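4.2 Demonstração em dia aberto

Última atualização: Jun 7, 2019

A segunda avaliação decorreu durante o dia aberto do laboratório Botuvside, em abril, com a célula Samer em funcionamento perante visitantes. Ao contrário dos ensaios da secção 4.1, a disposição dos objetos não foi fixada de antemão: os visitantes podiam deslocar os cestos sobre a mesa entre ciclos, e a política Ergate era executada sem nova calibração.

Foram registados 1.133 ciclos de preensão, dos quais 310 exigiram intervenção do operador. As intervenções foram anotadas manualmente por Trinidad Espiritu e conferidas com o registo do controlador. Considerou-se intervenção qualquer paragem comandada, incluindo as motivadas pela aproximação de visitantes ao perímetro - critério mais severo do que o adotado por Daneshvar. O tempo máximo por ciclo foi fixado em 2 minutos.

A Figura 2 apresenta uma vista obtida ao nível do punho, com o cesto vermelho de saquetas entre os dois dedos da garra e o recipiente cilíndrico branco parcialmente oculto pelo dedo esquerdo. Este tipo de oclusão não foi tratado separadamente na análise.
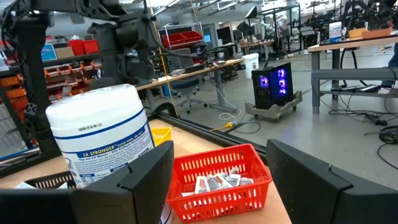

Figura 2. Vista do punho sobre a mesa da célula.

Porque não se excluíram da amostra as paragens causadas pelos visitantes? Porque o registo do controlador não distingue a causa da paragem, e a anotação manual só a indica em parte dos casos.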